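Transfer window, day whatever: my club finally signed a left back!

Tuesday evening, quarter past ten, I was standing in the kitchen in my socks refreshing the Pikeck app like a teenager waiting on exam results. And then there it was. Abera have a left back! A real one, left-footed and everything, on loan from Ilta until the end of the season, with an option to buy if we stay up.

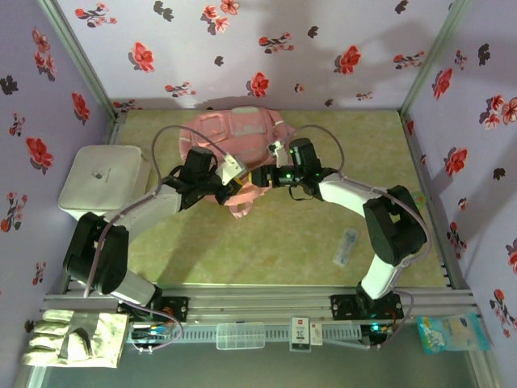
5 min read

If you don't follow Abera (and going by last weekend's gate of 2,808, most people don't), let me explain why I yelled loud enough to wake the dog. We have played most of this season with a right-footed center back stuck out on the left. He's a lovely defender and he tries so hard, but every time he gets the ball near the touchline he has to stop, turn inside and look for help. Teams worked it out by September. They just stand in his way and wait.

So now we have a kid who came through at Ilta, has 31 senior appearances, and can cross a ball on the run. I watched every clip I could find before bed, including one filmed from behind a corner flag by somebody with very cold hands. He overlaps! He throws it long! There's a goal in there too, a scruffy one off his shin, and I've already watched it more times than is healthy.

What I like most is the timing. Loans in the last hours of a window can feel like panic shopping, and we've had our share of those. (I still think about the striker who arrived with an ankle problem and left with the same ankle problem.) This one seems to have been in the works for weeks. The club statement said our scouts had watched him five times since the fall, twice in the rain, and that the paperwork only dragged because Ilta wanted their own cover signed first. Fair enough. I'd want the same.

I'm also really happy for our left winger, who has been so alone out there. He gets the ball, he looks around, there are two defenders on him and no one in our colors within shouting distance. Give him a runner on the outside and I think he'll score a few before the spring. He's much better coming in on his right foot anyway, and this finally gives him the room to do it.

The stuff I'm less sure about: he's small, and our league is not kind to small fullbacks. The big diagonal to the back post is going to be aimed at him from the first whistle. My guess is we'll see our left-sided center back come across to attack those, which leaves a gap in the middle that somebody in midfield has to fill. We haven't been great at that. Look at the second goal on Saturday if you can stand it.

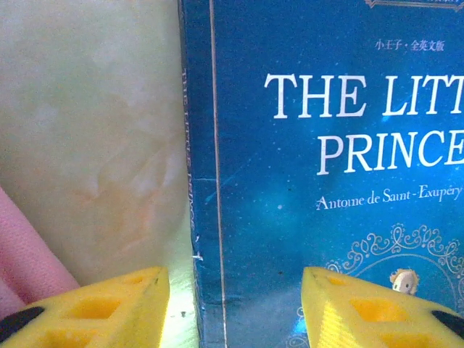 Getting to the away game

His first chance to play is probably at Pelero, and I'm going! I haven't done that trip in three seasons. The supporters' bus leaves from the north parking lot at seven in the morning, which is brutal, but the last time I drove myself I sat outside the ground for most of the first half looking for a space.

A few things if you're coming along. The away end at Pelero is uncovered, so bring a proper coat. The ticket allocation is 1,241 and we won't sell all of it, so don't pay anybody extra online. The food stand on the corner does a potato and onion pie that I have described to coworkers in far too much detail. Cash only last time I was there, though that may have changed.

I'd start him, by the way. I know the manager likes to ease people in with 20 minutes off the bench, and I get it, he'll have had two training sessions with us at most. But we're three points off safety and we haven't kept a clean sheet away from home all season. Put him in, let him run, and if he's tired by the hour mark then bring him off to a big round of applause from those of us who got up in the dark.

Predicted score: 2-1 to us, with the winner from a cross on the left. I'll post my notes when I've thawed out, probably Sunday night. If you're on the bus, I'm the one near the back with the enormous thermos, so come say hi!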